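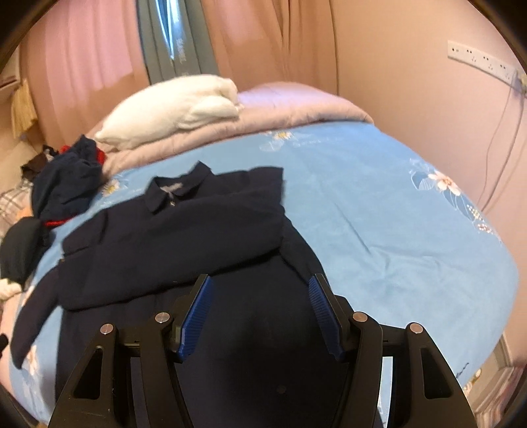
¿Doblan ya la ropa los robots?

Me lo preguntáis cada vez que hablo del aspirador, así que va mi opinión después de 18 camisetas y mucha paciencia. Un polo parece fácil, pero tiene cuello, tapeta y mangas que se van cada una por su lado – y para una máquina la tela blanda es un suplicio. En la feria de Binton vi el doblador de Hida: tardó 3 minutos con una sola prenda y hubo que colocársela a mano. ¡Por 1.000 euros, yo espero!

Mientras tanto, mis trucos para los polos:

Extiéndelo en la cama, boca abajo, y alisa desde el centro hacia los lados.

Sube la cremallera o abrocha los botones antes de empezar.

Lleva una manga hacia dentro, luego la otra, y dobla el bajo hasta el cuello en 2 pasos.

Lo oscuro, siempre del revés al lavarlo (yo se lo repito a todo el mundo en casa, con poco éxito).

El aspirador y el lavavajillas sí los dejo solos, y tan contenta. Para la plancha y los calcetines sigo tirando de radio y café. Si alguien ha probado otro aparato, que me lo cuente en los comentarios – sobre todo si puede con las sábanas bajeras.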